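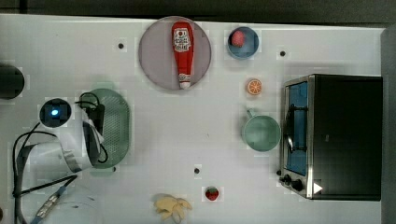
**To:** The Motcombe Fund, small grants
**From:** Kurniawati Sembiring, Famthorpe Toy Library
**Period covered:** March to November 2020
**Grant:** Kitchen and Mealtimes Collection

You asked for a frank account of how the kitchen collection is coming along. The short version is that we have most of a kitchen, a good deal of fruit and an ongoing disagreement over what belongs in which bag. The longer version follows, with the money at the end where people generally look first.

## What we set out to do

The application promised a lending collection of play food and kitchen pieces in four themed bags: Breakfast, Lunch, Washing Up and Shop. Families would borrow one for three weeks, bring it back with most of its contents and take another. We had written all this down by the middle of March, and you will remember what the rest of March was like.

Lending stopped completely until the summer. It restarted as a doorstep service, with each bag cleaned on return and left on a shelf before going out again. The cleaning took over my evenings in a way the application did not foresee. I can now report that a banana bunch has far more crevices than a plate, and that a strawberry with a leafy top is worse than either.

## Lending so far

We have made 282 loans to 111 families since reopening. I had hoped for more families and fewer repeat loans, but the repeat borrowers are very loyal and I'm not going to complain about them in writing.

Breakfast goes out most. Lunch is close behind. Washing Up was my own idea and has been borrowed chiefly by people who were offered nothing else. One parent in Sistanley returned it early with a note saying they had plenty of that at home.

Shop hasn't been lent at all. It needs a till, and the till we were given makes a noise that I wouldn't inflict on a household under any restrictions.

## The pieces themselves

We went for things close to the size and look of what is in a child's own kitchen. The application called this "recognisable everyday objects", which cost me an afternoon. In practice it means a large plate, a small blue bowl, a pale green mug and a colander with proper holes in it. The colander has been the surprise. I bought it as padding for Washing Up and it is now the piece that most often comes back with a thank-you. Children put it on their heads, naturally, but they also sort fruit into it, and one four-year-old apparently used it to serve soup.

The ketchup bottle is the other success. It is red, it has a white label, and every child who sees it knows at once what it is for and that it should be squeezed over everything. We had a long debate over whether it was Breakfast or Lunch. Families settled it by asking for it with both.

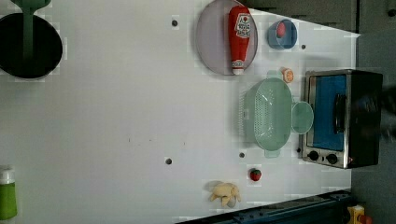
The black frying pan belongs to Breakfast on paper, although it has been requested with every bag we own. I think it's the sense of occasion. You can't do much with a slice of orange on its own, but put it in a pan and you are cooking. Several parents have told us they were served fried orange more than once and had to finish it.

Fruit has been harder to get right. We have the orange slice, the strawberry, the bananas and a small red item which lives in the blue bowl and which I've catalogued as "berry". Borrowers have returned it under at least four other names, including tomato. I have decided that a small amount of doubt is good for conversation, and language development was one of your headings.

The toaster oven was the largest single thing we took on, and the one I worried about. It is black with a silvery front, a glass door, a rack and two knobs, and it takes up a very serious amount of table. It won't go in a bag. It will barely go in my car. For that reason it stays with us, and I'd like to keep it for table sessions once we can have people indoors.

## Sorting and labelling

This is the part that is behind. Each bag was meant to have a picture card so that a family could check the contents before returning them. I drafted the cards in the spring, on the basis of what we owned then, and we have since swapped so many pieces between bags that the Lunch card is now largely a historical document.

We've agreed the following for the next round:

- The plate, the bowl and the mug go in every bag, once we have enough of each. Taking them out of Lunch to fill Breakfast has been making work for us and confusion for everyone else.
- The ketchup gets its own line on every card. A second bottle is on the shopping list.
- Washing Up is to be retired with dignity. The colander moves to a new bag called Fruit and Veg, along with all the fruit and, in due course, a vegetable.
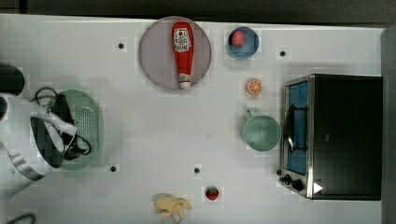 - The toaster oven comes off the lending list altogether and goes down as session equipment. I would be grateful if you could confirm that this is allowed under the terms.

## Money

We have spent most of the first instalment. The two lines that moved were cleaning supplies, which came to £80 against nothing budgeted, and the session table, where Carré let us have a white one for £100 when we had put aside rather more. One more or less paid for the other, and I'm claiming that as planning.

Replacements have been light. We have lost a fork, two slices of bread and one entire egg. The egg was reported to us very solemnly by its last borrower, aged three, who would not be drawn on the details.

## What comes next

We'd like to have the new cards printed and the Fruit and Veg bag going out by next March. Breakfast and Lunch carry on as they are. Shop waits for a quieter till, and if the Fund knows of anyone giving one away I'd be glad to hear of it.

I would also ask for permission to move what is left in the Washing Up line over to vegetables. A carrot, an onion and something green would do. The receipts are in a separate envelope, in date order apart from the ones that were in my coat.

Kurniawati Sembiring
Famthorpe Toy Library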